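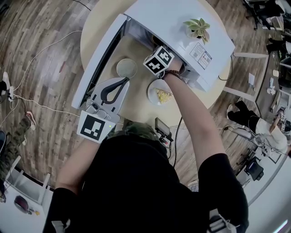

Talks > Spring meetup > Speaker notes

Speaker notes: Time, frames and markers in the Plorkex pipeline

Slide 1. Good afternoon. I work on the perception side of Plorkex, so I will speak mostly about what happens between recording and training. The control people from the Trimham office may disagree with some parts, and they are welcome to do it in the break.

Slide 2. The task. Microwave, plate, food. One hand deals with the oven and the other holds the gripper. For a person it is very easy. For our software it was the most difficult of the kitchen tasks, and I want to explain why with three problems.

(Do not read the task list aloud. Leave it on the screen.)

Slide 3. First problem, the markers. On the wrist we have a cube with marker patterns, and on the back of the gripper there is one flat marker. The cube is generous: when the wrist turns, another face comes into view. The flat marker is not generous. If the gripper is tilted too much, the corners are still found but the pose jumps between two solutions. In the log you see the gripper flip over and come back in one frame. A policy trained on this learns to shake.

What we do now: we keep both solutions for every frame and choose later, over a window of 12 frames, the path with the least rotation. Before, we chose immediately, and this was a mistake. It is in the tool called Imum, in the module for pose selection.

Slide 4. Second problem, the hand goes inside. When a hand reaches into the microwave, the door and the walls can hide the cube. Our old tracker continued with constant speed, so in the data the hand went through the back wall of the oven. Now the tracker is allowed to say "I do not know." After 5 lost frames it stops predicting and marks a gap. The planner side did not like gaps at first. I understand this, but a gap is better than a wrong number which looks correct.

Ask here: who has a tracker which can report that it does not know? Wait for hands.

Slide 5. Third problem, time. The head camera and the gripper camera do not start together. We had an offset of 100 milliseconds in one batch from January, and the training loss looked perfectly normal. We found it only when we played back the finger closing next to the video. Now Imum estimates the offset for each recording from the motion itself, and it refuses the file if the two halves of the recording give different answers.

Slide 6. Demo. Open the Pickering viewer, load the microwave session, go to the door opening. Show the raw pose in gray, then the selected pose. If the viewer is slow, skip to the saved clip. Maximum 8 minutes for this part, including questions.

Slide 7. What is not solved. The door is an object with a hinge, and we still treat it as a free rigid body. Also the plate: we have no marker on it, and the segmentation often loses the rim when it is inside the dark oven. I would like to hear from people who have tried to fit the hinge axis from a few views only.

Slide 8. The config files are in the shared folder, with the thresholds from today. Please change the window length before you change anything else.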